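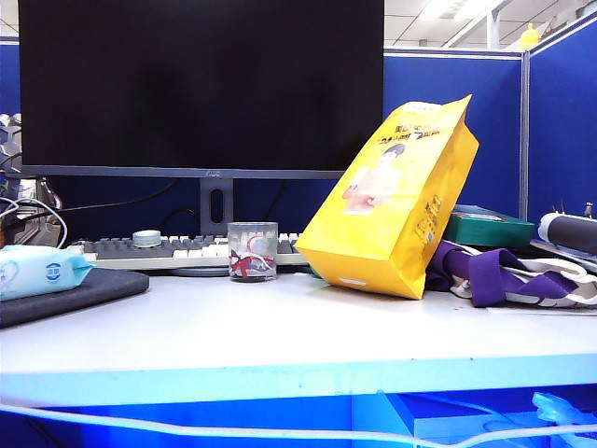 For eleven years I have worked in offices where the desks look alike and only the things on them are different. My present office is at Trosgate, on the upper floor, with blue partition walls and a ceiling of square tiles. When our management decided that small handling work should be given to machines, it began at exactly such desks, between the keyboards and the packages of wet wipes, and I think this was a good decision. About what came after it I am less sure.

I should explain what the work was. Our department receives samples, returns and gifts from customers, and each one must be picked up, turned, checked for a label and put in the right place. Before September this belonged to all of us. One picked up a bag when one's eyes were tired from the screen. It was not in any job description. The consultants from Kurkitz measured it and found that we lost 40 minutes per person each day, and they used the word "lost" 10 times in one presentation. I listened to this word and thought that I had not lost those minutes. I had spent them.

My opinion is not against the machine. I have seen people hurt their wrists with this kind of small repeated movement, and I don't wish it back for them. A machine that moves 125 items in a day does not go home with a sore shoulder. Those who say that every task taken from a person is a theft should try the task for a full winter.

But a desk is a difficult place for a machine. A box is easy, because it keeps its shape. Paper and cloth are another matter.

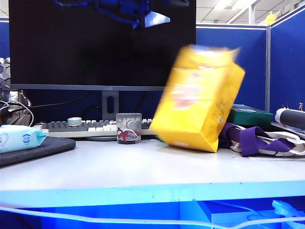 Ulla Halonen read my first draft and objected that I make the old work too beautiful. In her opinion people in offices do not miss handling bags, they miss having an excuse to stand up, and for this one needs only a longer coffee break. She also wrote that in the old arrangement the same three persons always did the most, and they were never thanked.

She is right about the three persons, and I was not one of them. Still, I don't agree about the coffee break. A break is given to you and it can be taken away when the year is bad. The small work was ours to divide, and while we did it we learned which customer packs badly and which one has changed the supplier without telling us. Now this knowledge goes into a report, and the report comes to me on Friday, if I ask.

At our sister office in Valtosberg they have done it in another way. There the people at the desks decide which items go to the machine, and they may change their mind in the middle of the day. Rudd, the firm that maintains the system, did not like this at first. It makes the numbers uneven. The target was 1000 items in a month and in the first month they did not reach it. But the people there speak of the machine as they speak of a printer, with some irritation and no fear. In our office we lower our voices when it is mentioned.

I would ask our management for the same right. Let us say in the morning what we want to give away, and let the saved minutes stay in the department until we have agreed what they are for. At present they go into a table which I am not allowed to open.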